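5.3 False grasp labels on thin knitted items

The Evel data set contains 1,321 recorded episodes of household fabric handling. After the filtering described in Section 3, 1,000 episodes remained for training. The policy trained on these episodes met our expectations on towels and folded shirts, and failed on socks in a way that we did not predict. This section describes the fault, how we traced it, and what we changed.

The symptom was consistent. The arm approached a sock, closed the fingers, lifted, and carried on to the drop location with nothing between the pads. It did not try again. In the first block of 20 test trials on single socks, most of the failed runs ended this way, and the policy released an empty gripper over the bin as if the transfer had been completed. Runs on towels in the same session did not show the behavior.

We first suspected the pads. Worn pad material had caused slipping earlier in the project, and the Dekcombe arm had been in use for several weeks without a pad change. New pads were fitted and the block was repeated. The result was the same within the spread we see between sessions. We then checked closing force at the fingertips and found it within the limits set at assembly.

The cause was in the labels. Each episode carries a grasp state at every time step, computed from finger opening and its rate of change. A grasp is marked as "held" when the fingers stop moving before reaching the fully closed position, and as "empty" when they reach it. The threshold between the two had been set with folded cotton, which leaves several millimeters between the pads. A single layer of thin knit compresses far more. With the fingers closed on it, the measured opening falls inside the band of values that we also see for a closed, empty gripper, mostly due to play in the linkage pivots.

Two kinds of wrong label follow. In the first, a good grasp on one layer of knit is marked "empty." In the second, the fingers are stopped short by friction in the linkage with no fabric between them, and the step is marked "held." The second kind is the more harmful for training. The policy receives the grasp state as an input and learns that it may proceed to transport once the state changes. Wherever the state changed for the wrong reason, the policy was shown a lift following a signal that carried no information about the sock.

An added problem is that operators do not close the tool in one motion on crumpled items. They push at the fabric with one finger, open slightly, and close again until a fold stands up between the pads. At the 20 Hz logging rate, these small corrections produce short plateaus in the opening signal. The labeling script read many of the plateaus as stable contact.

Figure 6 is representative of the contact conditions in these episodes. The edge of the sock lies between the two blue pads, and its lower, wrinkled part is against the right finger, while the cuff is still flat on the pink fabric underneath. A second difficulty can be read from the same view: the supporting surface is itself a soft textile with creases of its own, so fabric near the fingertips is weak evidence that the target has been grasped.
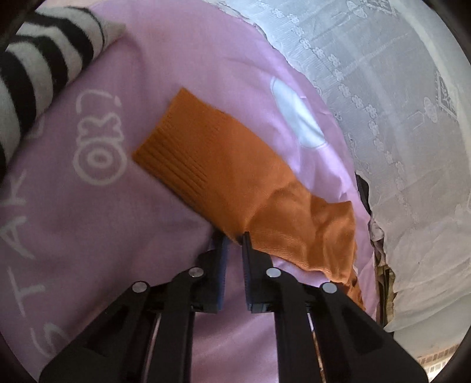
Corresponding author: Sveinbjörnsson, Research Engineer, Soft Materials Handling, Flestancombe Laboratory

Figure 6. Hand-held gripper at an orange sock on a pink printed fabric. The pads face each other across a small gap, and the four silver pivot pins of the linkage are visible across the arms.

We made three changes. The fixed threshold was replaced by one estimated per episode, using the closed position recorded at the start of each session. A change of state must now persist for a set number of steps before it is accepted, which removes most of the plateaus. Finally, the grasp state was withheld from the policy input for a random share of training steps, so that the policy has to rely partly on the wrist view. Labels were recomputed for all episodes, and the ones with thin knit items were checked by hand.

After retraining, the arm attempted a second grasp in most runs where the first one missed. Empty transports still occurred, chiefly when a sock lay on fabric of a similar color. We did not observe any new failure on towels.

The fault has a safety aspect that we had treated as minor. While transporting an empty gripper, the Dekcombe controller applies the speed limit for a loaded arm, and that limit assumes the fingers are closed on something. On two occasions the fingers opened early and caught the edge of the bin. The controller now stops the arm if the opening changes by more than the permitted amount during transport, and the operator must confirm before motion resumes.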